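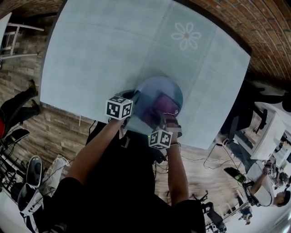
Section 5. Setting the Table Cover and the Serving Bowl

Before any food comes near your Drallness cover, please take a few quiet minutes to get it lying flat and to choose a spot for the bowl. Most of the letters we receive come from people who hurried this part with guests already at the door (we have all done it, and Anneliese Janssen in our customer office will be the first to admit to it). The light-blue cover is marked off by faint pale seams that divide it into squares, and those seams are a great help when you want things straight. The flower, with its six rounded petals and the small orange-brown center, is handy too, as it gives you a fixed point to measure from. Near the lower edge of the table, in the middle, is a comfortable place to work with the domed blue bowl, within easy reach of both hands.

Laying the cover

1. Wipe the table and let it dry fully. Even a little damp will make the cover cling and pucker.

2. Unfold the cover with the flower facing up. If it has been stored through the winter, leave it over the back of a sofa for 5 hours and most of the creases will drop out by themselves.

3. Turn the cover until the flower is on the far side, toward the right. You may have it any way round you like, of course, but the steps below are written for this position.

4. Smooth from the center outward with the flat of your hand, one row of squares at a time.

Note: A faint ridge along a seam is normal and will settle with use. Please don't press the cover with an iron, however tempting it looks.

Placing the bowl

5. Carry the bowl with both hands, holding it low down near the base. The sides are smooth and curved, and they don't give your fingers much to hold on to.

6. Set it down gently inside a square, well clear of the table edge, and turn it slowly to check that it sits level. If it rocks, look for a crumb or a fold in the cover underneath.

7. To move it later, lift it completely and set it down again. Sliding drags the cover along and you will be back at step 4, muttering.

Caution: Never fill the bowl with anything straight from the stove. Let soups and sauces stand for 18 minutes first, and a bit longer on a warm July evening.

Caution: Keep small children from pulling on the cover while the bowl is on it.

Putting everything away

Wash the bowl by hand in warm water and dry it with a soft cloth. Fold the cover along its seams, flower side in, and store it on a shelf with nothing heavy on top. If a seam begins to lift, write to Rutilio Sandoval at our Plidthorpe workshop and tell him which row it is in, counting from the flower.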